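Derkex Equipment Plan: README

Purpose
This folder holds the purchasing and budget records for the Derkex project at the Trirkgate site. It is meant for staff who prepare quotes, approve orders or plan replacements for the hand-held gripper program.

Contents
orders.csv – 106 rows, one per item ordered, with supplier, unit price and delivery month
fixtures.csv – basins, faucets and toilets bought for bathroom tasks
spares.csv – fingers, jaw pads, marker cubes and cables held in stock

Prices are in dollars before tax. Freight is listed separately.

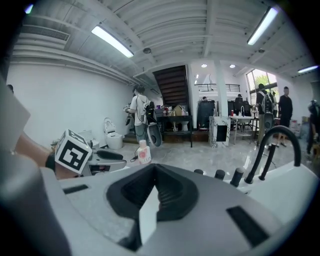 Page last changed: July, 4:10 pm

Planning notes
Work with bathroom fixtures takes up a good deal of floor space, and several operators may share the room. Budgets should therefore cover carrying rigs and storage as well as the grippers themselves. The current plan allows for 37 grippers and roughly $2,000 for each fixture station. Any single order over $400 needs written approval before it is placed.

Nasr supplies the grippers and Plimach the spare parts. Quotes from other suppliers may be added to orders.csv – please mark them as unconfirmed.

Known gaps
Repair labour is not recorded. Cheque payments made before the project moved to Trirkgate are missing from orders.csv.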